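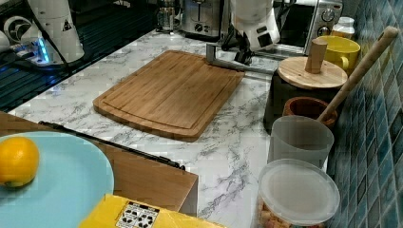
I'd had the Vovent open day in my diary since the spring, mostly because Dinesh Annamalai kept going on about it at work, and then of course on the Friday itself he had a dentist's appointment and I went by myself. Vovent do kitchens, if you don't know them. They have the top two floors of the old Urkmont mill, and once a year in September they open all the trial kitchens and let people like me wander round prodding the worktops.

Getting there is easy if you ignore the sat nav. Mine took me to the goods entrance on the wrong side of the canal, where a very patient man turned me round and told me to look for the blue gate. Parking is 2 pounds for the day (coins only, bring coins!) and then it's a lot of stairs. There is a lift but the queue for it was out of the door.

You get a sticker, a tote bag and a floor plan, and off you go. I started at the top with the big showpiece, the Disness, which has an island the size of my car and taps that I could not work out at all. Very grand, very grey. I heard one woman ask the price and then just say "right" in a small voice. I gave it ten minutes and went downstairs, and I'm glad I did, as the smaller kitchens were much more my sort of thing.

The one I kept going back to is called the Venkataraman, after the family who asked for the first one. It's all about the worktop and the wall behind it. The worktop is white with grey veins running through it, a marble look, and the wall is covered in little square mosaic tiles in teal and turquoise and pale blue with the odd dark navy one. I've been dithering over plain white tiles for our kitchen for the best part of two years and I think that's finished me off. I want the blue ones. I stood there for ages just looking at the tiles, they're all slightly different from each other and the lighter grout makes them look like something from an old swimming baths, in a good way.

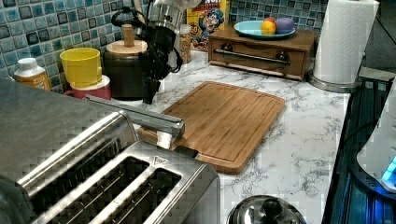 What I also liked was that they'd put stuff out. Upstairs it was one bowl of lemons and that was your lot, but the Venkataraman had a proper row of bits along the back, a yellow cup perched on top of a red container, and a dark canister with a round wooden lid and a great tall knob on it that I wanted to pick up and take home. It looked like a kitchen where somebody might make you a sandwich. There was a bamboo chopping board out on the worktop as well, with one of those grooves round the edge for the juice. Mine at home hasn't got a groove and I spend half of every Sunday chasing chicken juice across the counter with a bit of kitchen roll, so that went on the list too.

And the toaster! It's a big stainless steel thing with long slots, so you could get a decent slice off a bloomer in there without cutting it in half first. I do wonder where we'd put it. Our worktop is only 600 deep and the bread bin has the good corner. But a girl can dream.
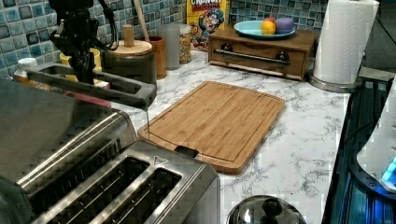
I asked one of the Vovent people how the worktop copes with turmeric, as ours is stained beyond all hope by the hob, and she said wipe it the same evening and you'll be fine, leave it till morning and you're on your own. Fair enough. Prices for a run of worktop like that start at 2000 pounds before fitting, which made me swallow a bit, though the tiles are sold separately and you can take samples. I took 20. They weigh a ton in a tote bag, by the way, so go round everything else first and get your samples last.

The café is on the ground floor and does a nice cheese scone, but they'd run out by half past one and I had to make do with a flapjack. Toilets are back by the stairs, clean, with hooks on the doors. I got away just before three and missed the school traffic.

The samples are now stuck along the back of our cooker with Blu Tack. Dinesh has already asked to borrow the turquoise ones.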